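# Recording Guide: Frequently Asked Questions

Maintained by Konrad Pichler and Yee-man Yip for the Covinham clothing task set. Questions about pay or scheduling go to Liesl Thaler.

## What counts as one example?

One example is a single attempt at the task, from the moment both grippers leave the rest position to the moment they return to it. The target for the Covinham set is 4000 examples. Setup time and talking between attempts are trimmed before training.

## What do I check before the first attempt?

Clean both gripper lenses with a dry cloth. Check that each cube marker is seated firmly on its mount and that no face is scratched or covered by a sleeve. Open and close the fingers fully, 4 times on each side, so the software can find the limits of travel.

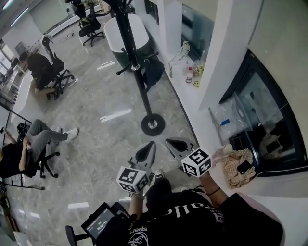

The timer must be running before you touch the garment. If it stops, finish the motion you are in, return to rest and start a new file. Do not join two files by hand – the clocks will not match, and the error shows up later as a jump in position.

## How long should an attempt take?

Most attempts at hanging a garment run around 9 seconds. Slower is acceptable. Work at an even pace and avoid waiting with the fingers half closed, as the model tends to copy pauses.

## Do I discard an attempt if I drop the garment?

Keep it if you pick the garment up again and finish. Recoveries are useful and are tagged "R" in the log. Discard the attempt if you used your bare hand on the garment at any point.
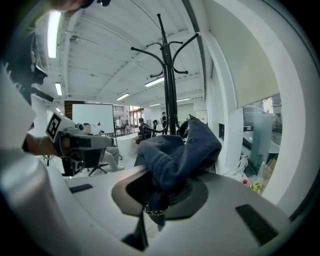

## Why are the markers square and black and white?

High contrast and straight edges let the software find the corners of each marker under ordinary room lighting. From the corners it computes the position and tilt of the gripper.

## Can other people be in the room?

They can, and they may move about normally. Varied backgrounds help the model ignore what does not matter. They should stay out of the reach area and should not hand you the garment during an attempt. Faces are blurred before files leave the Furnton server.
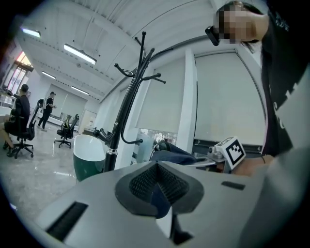
*Wrist view: cube marker, dark blue fabric and coat rack.*

## How often is the starting layout changed?

After every 7 attempts. Rotate the rack, change how the garment is bunched, or shift your own position. Note the change in the log in a few words. Wendelin Reisinger reviews the logs at 4 p.m. and returns any with missing layout notes.

## Where do I report a faulty gripper?

Write the gripper's serial number and the fault on the repair sheet, then take a spare from the shelf. Files recorded with the faulty unit stay on the server, tagged "hold", until Geum-ok Jin has checked them.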